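Home About Archive Older posts Contact

Our neighbourhood group applied for a grant in September. The fund, run out of Skevville, offers up to $900 for small local projects, and we wanted shade cloth over the benches behind the hall.

The form has 32 questions. Question six asks how the shade will be governed. Meinir Hopkin wrote "from above" and I made her take it out, which I have regretted ever since.
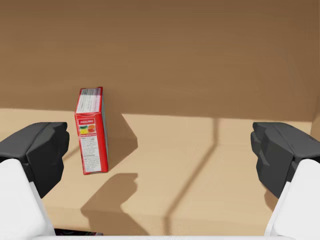
Then there was the budget. Our quote came to $614, fixings included, and the online portal would only take multiples of 40. I rang and got Dong-hyun Wang, a patient man, who suggested we ask for $640 and promise to give back the difference. There is a separate form for giving back the difference.

We also needed a letter of support from another organization. The Torora choir wrote us a lovely one, mostly about the choir.

Answers are due before Christmas. Meinir has already bought a hat.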